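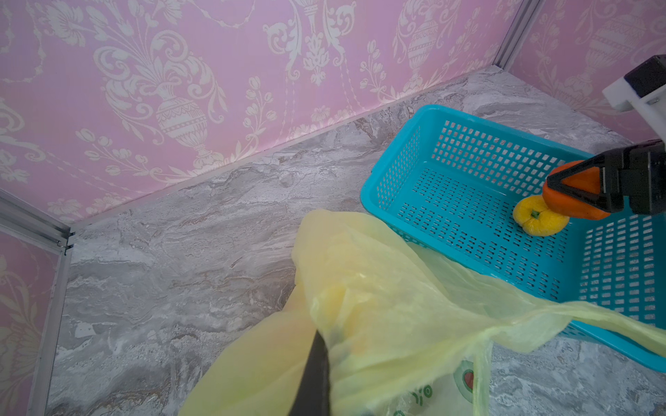

From: Soledad Meléndez
To: Praltitia Seed and Garden List
Date: 26 November 2024
Subject: Re: [praltitia] squash seed, and is it too late to ferment?

Hi all,

I have been meaning to answer this one since it came through, and then my sister's family was here for the weekend and the kitchen was not my own. Quoting the part I'm answering so you don't have to hunt for it:

> I still have five of the big Tanoli squash sitting in the garage from
> October. Two have soft spots near the stem. Is the seed any good if the
> flesh has started to go? And do I ferment it like tomato seed or just
> rinse it? Last year I rinsed and dried on paper towels and got maybe
> half of them up. I would love to bring some to the swap in December
> but I don't want to hand out duds.

First of all, yes, please bring them! We had hardly any winter squash on the table last year and people asked me for it well into spring.

A soft spot near the stem doesn't worry me very much as long as the seed cavity is clean when you cut it open. Do those two first, today if you can. If the strings inside are still orange and smell like squash, go ahead and save the seed. If they've turned gray or there's fuzz in there, put the whole thing on the compost and open the next one. The other three can sit a while longer, and the seed will be better for it. Squash seed keeps on filling out inside the fruit for a good while after picking, and I suspect that might be where your half went last year. Did you open them right after you brought them in? I used to do that every fall, being impatient and wanting pie.

As for fermenting, I don't bother with squash. I scoop everything into a big bowl of lukewarm water, work the seeds loose with my fingers and leave it on the counter overnight. In the morning most of the pulp lets go by itself. The plump seeds mostly sink and the flat ones mostly float, but I wouldn't trust that completely - squash seeds are floaty by nature, so pinch a few before you pour them off. If it feels like an empty envelope, it is one.

Then there are the paper towels. I know everybody uses them, and I did too, but the seeds glue themselves down and you end up peeling off bits of the skin. I use an old window screen laid across two chairs in the back bedroom, and I stir them with my hand whenever I walk past. A dinner plate works fine for a small batch. Keep them away from the oven and the heat vent. They are ready when one snaps in two instead of bending, and in my house that takes a couple of weeks, sometimes more if it's rainy.

One question back to you: was anything else blooming nearby? The Tanoli will cross with other squash of its own species, and my neighbor's Ollidico got into mine one summer. I grew 45 plants from that seed and gave away over 80 squash, every one of them watery and some of them warty. They made decent soup with enough butter. If you had anything else close by, just write "open pollinated, may be crossed" on the packet and folks can decide for themselves. Some of us like a surprise.

On packets, I still have a box of the small brown envelopes from Plolari, so don't buy any. I counted them for the supply list and there are 368, enough for all of us. Ten or twelve seeds to a packet is plenty for squash. Please put the year on it, and your first name, so people know who to thank (or who to complain to).

And does anyone have leek seed to spare? Mine got eaten by something in the shed, and I'd happily trade squash or beans for it.

Warmly,
Soledad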